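Bultutside Linen Gallery: Sorting, Washing, Folding
Posted July 4, 2024

I was asked to put together a page on the great linen sort at Bultutside, our guesthouse outside Beraldale, and I agreed before I'd thought about how little there is to look at when the subject is bedding. So the notes are longer than usual for this gallery. If you only came for the picture, keep scrolling.

The idea came out of a home magazine left in the breakfast room. It promised that a color system would "transform" any linen closet. Blue for doubles, yellow for singles, white for towels, and you would never again stand in a hallway at night holding the wrong thing. I have been promised a transformed closet before, by wire baskets and then by cedar blocks, and the closet looks a lot like it did when I moved in. But the old sheets were worn thin at the foot and something had to be bought anyway.

We had 282 pieces when we started, counting pillowcases, which I think is cheating. We now have a smaller pile and a longer list of opinions.

The old stock

Mostly white, or it was. Put two old white sheets side by side and you'll find out how many kinds of white there are. A few had been patched more than once and one of the patches was better cloth than the sheet. I kept that one for covering the porch table in the winter.

Fitted sheets went into the discard pile faster than flat ones. The elastic goes first, then the corners won't hold, then a guest mentions it at breakfast in a kind voice. Flat sheets last for years and nobody buys them anymore because the fitted ones are supposed to be easier. I'm not convinced.

The new stock

We ordered from Sukska, who sell by the piece and don't make you take a "bundle" with a drawstring bag in it. The order came to 390 dollars before shipping, more than I wanted to spend and less than I expected. Plain cloth, plain colors. The catalog called the blue "Morning Harbor." It's pale blue. The yellow had a name too, something to do with groves.

The label says the cloth will soften with every wash. Every label I have ever read says this. What I can report after a couple of months is that it has softened some, and so has everything else we wash in the same machine.

Washing

New colors get washed by themselves. I did this in May with the whole order, blue one day and yellow the next, cold water, no softener. I had been warned that the yellow would bleed and I stood over the tub waiting for it. The water stayed clear enough that I felt a bit foolish.

A neighbor swears by Barroso, a powder that comes in a cardboard drum and is meant to "lock" color. I used it on half of the yellow pieces and our ordinary soap on the other half, and marked the hems with thread so I could tell them apart. I can't tell them apart without the thread. The drum was cheap and smells fine, so I'll finish it, but I won't be carrying another one up the back steps.

Line drying beats the dryer on a good day. On a day without wind it gives you stiff cloth with a ridge where it hung. The dryer gives you a hot knot with a pillowcase in the middle of it. Choose whichever annoys you less.

Folding

There are a great many people online who will teach you to fold. I watched 26 minutes of one of them tucking corners into corners and ended up with a bundle the shape of a loaf. Hers was flat. She also had a very large table, and I suspect the table was doing most of the work.

The method we settled on is the one everybody's grandmother used. Long edges together, smooth it, long edges together again, then down in thirds. It isn't pretty from the side. It does fit the shelf.

Blue and yellow together

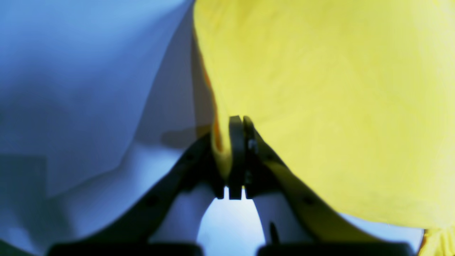
Color was supposed to settle every argument about what goes where, and I'll give the magazine this much, I haven't picked up a single in place of a double since the new pieces came. What color doesn't do is make the cloth behave. Get a soft pale blue piece up against a lemon yellow one and you have no trouble telling where the first stops and the second starts, but the blue still hangs in whatever folds it likes, with a long crease down it, and the yellow bulges out in a big rounded lump full of shallow wrinkles. The magazine's cloth had no wrinkles at all. I'd like to see theirs after a week in regular use.

Color shifts with the light, too. The blue goes nearly gray in the shadows and the yellow picks up a little green, so my advice is to sort near a window and not by the hall bulb. I learned that one twice.

On the shelf

Doubles on the left, singles on the right, towels below. Open shelves, no baskets. I wrote paper labels and they have started to curl, and I notice we all go by the color anyway, so perhaps the labels can go.

Somebody will ask about vacuum bags. We tried them for the spare blankets. They shrink down beautifully and then, over a few weeks, they breathe back out and push the door open.

Was it worth it?

The magazine said the system pays for itself in time saved. It also said it had around 3,000 letters from happy readers, and I would love to know what the unhappy ones wrote. I've saved a few trips down the hall and spent most of a spring getting there. The sheets are better. The closet door still sticks, and the porch table has a very nice patched cover.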